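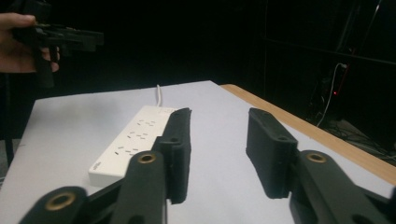 Shared workplaces in this country have spent a great deal of money on chairs, lighting and acoustic panels, and almost none of their attention on how electricity reaches the person who is sitting down. The matter is usually settled late, by whoever is setting up the room, and it is usually settled with a power strip. The arrangement is so familiar that it has stopped being regarded as a decision. A long white strip is laid diagonally across a white tabletop, three groups of outlets facing the ceiling, its thin cable running back over the surface to the far edge, and the table is considered to be in service. It is the contention of this essay that the power strip on the table is a piece of furniture, that it ought to be chosen and placed with the same care as the table beneath it, and that organisations which manage shared rooms should adopt a written position on the subject.

The case against having strips on tables at all deserves to be put first, as it is the case most facilities managers will make. A strip on a work surface takes up room. It invites cups to be set down beside it. Its cable must leave the table somewhere, and wherever it leaves there is something for a sleeve or a bag strap to catch. The tidier alternative is well known: outlets set into the tabletop under a hinged cover, or mounted beneath the edge, with the supply brought up through a leg. Where a room is being built from nothing and will be used in one configuration for many years, that alternative is the right one and should be paid for.

Very few rooms answer to that description. The Ibarra building, to take the premises best known to the author, contains 28 bookable rooms, and most of them change their layout between a morning booking and an afternoon one. Tables are pushed together for a workshop, separated for an examination, turned to the wall for a reception. Built-in power was fitted to the tables on one floor during the last renovation. It performed well until the tables were moved, at which point each became an appliance tethered to a particular box in the floor, and staff began, quite sensibly, to leave them where they were. The rooms on that floor are now used for one purpose only. A sum intended to make them more useful had made them less so.

Loose strips have the opposite character. They go where they are wanted, can be taken away in a moment and cost little to replace. Their faults are mostly faults of neglect, and neglect can be corrected by policy in a way that a floor box in the wrong place cannot.

The first element of such a policy concerns the choice of the strip itself. Purchasing departments tend to treat all strips as equivalent and to order on price. They are not equivalent in use. The spacing of the outlets matters more than their number, for a bulky adapter placed over one outlet will often cover its neighbour, and a strip that promises places for six people may in practice serve three. The colour matters as well, although the point is commonly dismissed as cosmetic. White strips on white tables look neat in a newly opened room and are favoured by designers for that reason. They also tend to be overlooked at the close of the day, and they are difficult for a person with low vision to distinguish from the surface under them. The author's preference is for a strip that contrasts plainly with the table, and this preference is maintained in the knowledge that it will spoil some photographs.

The second element is placement. Left to themselves, strips end up at whatever angle the cable permits. It is a small thing, and yet a strip lying diagonally takes a larger share of the usable surface than one lying parallel to an edge, and it divides the table into two awkward wedges, neither of which comfortably accepts a notebook opened flat. Strips should lie along the centre line of a table used from both sides, and along the rear edge of a table used from one. The cable should leave by the shortest route to the edge nearest the wall and should not pass through a seated person's working area. Where this cannot be done, the table is in the wrong place, and it is the table that should be moved.

The third element is labelling, and it is here that current practice is weakest. Many strips carry a small printed label of one sort or another, often too slight to be read from a chair. Manufacturers' labels serve manufacturers and regulators. What a shared building requires in addition is a label of its own, in type large enough to be read standing up, giving the room to which the strip belongs and the month in which it was last inspected. When the asset register for Ibarra was revised under the name Curnex, it was found that strips had migrated freely between floors for years, and that the inspection record described a population of equipment which no longer corresponded to the rooms. A strip that has wandered is seldom a dangerous strip, but its history has been lost, and an inspection regime depends on history.

A fourth element, less often discussed, is the question of what the strip is for. In a meeting room it is properly used for laptops, telephones and the occasional projector. It is not properly used for kettles, space heaters or a second strip. The prohibition on connecting one strip to another is printed in every workplace safety manual and disregarded in a great many offices, and the reason is simple enough – people run out of reach before they run out of outlets. An organisation that finds strips chained together should look first at the length of the cables it has been buying. Discipline is a poor remedy for a cable that is too short.

It will be objected that all of this amounts to a bureaucratic treatment of a trivial object. The objection has some force. No one wishes to work in a building where the position of every household article is governed by a schedule, and the author has sat through enough facilities meetings to share the sentiment. But the burden of leaving the matter unregulated does not vanish. It falls on the person who arrives first for a booking and must crawl beneath a table, on the cleaner who lifts each cable in turn to wipe the surface, and on the participant using a wheelchair who finds a cable slung between table and wall at exactly the point of approach. These are real costs, borne mostly by people who are not consulted when rooms are furnished.

There is evidence that modest measures suffice. During a trial conducted at the Madidlow annex, 20 tables were provided with contrasting strips, longer cables and a simple printed card showing where each should lie. No new wiring was installed. Cleaning staff reported that the rooms could be turned over more quickly, and the requests for assistance with power, previously a regular feature of the front desk's morning, fell away to the point where the desk ceased to log them separately. The trial had its shortcomings. The cards disappeared within weeks and had to be replaced by adhesive markers on the tabletops, to which some users objected on grounds of appearance. The markers remain, and the author is among those who do not much care for them.

The furniture supplier Iludon has since proposed a shallow tray that would hold a strip in the middle of a table and conceal its cable. The proposal has merit and should be tested, provided the tray can be removed without tools. The experience of the floor boxes ought to be kept in view whenever a product offers to fix in place something that has been serving well by being movable.

What is asked of managers in the meantime is limited. Each shared room should have a stated number of strips, and in most rooms of ordinary size 2 will be enough. They should be visible against the table, aligned with it, labelled in a size that can be read, and returned to a known shelf when the table is to be used for something that needs no power at all. That last provision is the one most frequently neglected. A table laid for a meal or for drawing is a better table without a strip across it, and the few seconds needed to coil the cable and put it away are well spent. The draft guidance now in circulation makes storage optional. It should be amended before it takes effect in February, and the shelves should be put up first.

14 comments

Share this article

3 shares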